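What does a music producer do all day?

By Agathe Boyer
12 July 2021

When I was nine I thought songs just happened. A singer walked up to a microphone, sang the whole thing once, and then it was on the radio! I was quite cross when my aunt told me it took her band two weeks to record one song. Two weeks! The song wasn't even very long.

The person who looks after a song during all that time is called the producer. It's a funny word, and it sounds like somebody who makes cheese or carrots. But in music, the producer is the one who helps turn an idea into the finished song you hear through your headphones.

Starting with a beat

Lots of songs, especially rap and pop songs, start with a beat. A beat is the steady pattern underneath everything else, the bit that makes you nod your head. Tap your knee slowly, one, two, three, four. Now clap on two and four while you keep tapping. You've made a beat (and probably annoyed whoever is sitting next to you).

Producers care a lot about how fast the beat goes. They measure it in beats per minute, which people shorten to BPM. A sleepy song might be 60 BPM, so it has one beat every second, like a ticking clock. A bouncy dance song might be twice as quick. My favourite one to work on last February, a song called Barbier, was 148 BPM, and my foot was worn out by lunchtime.

Where do the sounds come from?

Some come from real instruments. A drummer plays the drums, a guitarist plays the guitar, and microphones catch the sound. Some come from a keyboard joined to a computer, where one key might sound like a piano and then, with one click, like a trumpet or a choir.

And some come from ordinary stuff! Producers record all sorts of noises and play them back as part of the music. A short piece of recorded sound used like this is called a sample. Slamming a door makes a good thump. Keys make a lovely jingle. Plastic crackles, and if you play the crackle very quietly behind a drum it can sound a bit like rain.

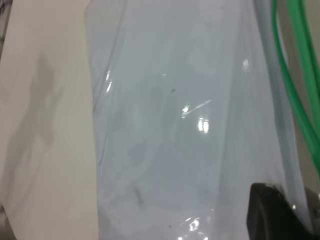 Thin plastic with plenty of folds. Try a gentle scrunch!

I keep my samples in a folder on my computer, and there are 3,000 of them now. I ought to tidy it. I have one called "spoon good" and another called "spoon good REAL one" and I can never remember which is the nice spoon.

If a producer wants to use a piece of somebody else's song, they have to ask permission first. Songs belong to the people who made them, just like your drawings belong to you.

Layers, like a sandwich

Once there's a beat, the producer builds on top of it. Each sound gets its own line on the computer, called a track. The drums might have four or five tracks, the bass has one, and the singing can have loads. When you hear a singer who seems to be singing with herself, that's because she recorded her voice several times and the producer stacked the recordings up.

I once worked with a band called Lemari who wanted a giant crowd in their chorus. There were only four of them, so they sang the same line over and over, standing in different spots in the room – near the microphone, far away, behind the sofa. Put together, it sounded enormous.

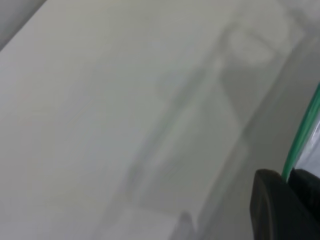

Plain and pale. A flat surface can be a drum if you tap it.

Mixing it all up

After the recording comes mixing. Mixing means deciding how loud each track should be, and whether it comes out of the left speaker, the right speaker or both. Put your headphones on and listen closely to a song you know. Can you find a sound that's only in one ear? I still get excited when I spot one.

Mixing takes ages. I listen on big speakers, then on tiny ones, then in the car, and I usually find something I want to change.

Have a go yourself

Find three things at home that make different noises: one low, one high and one scratchy. Check with a grown-up before you start hitting anything. Play the low sound on one and three, the high sound on two and four, and put the scratchy one wherever you fancy. If you can borrow a phone or tablet, record it and listen back. Then hum a tune over the top and give your song a name.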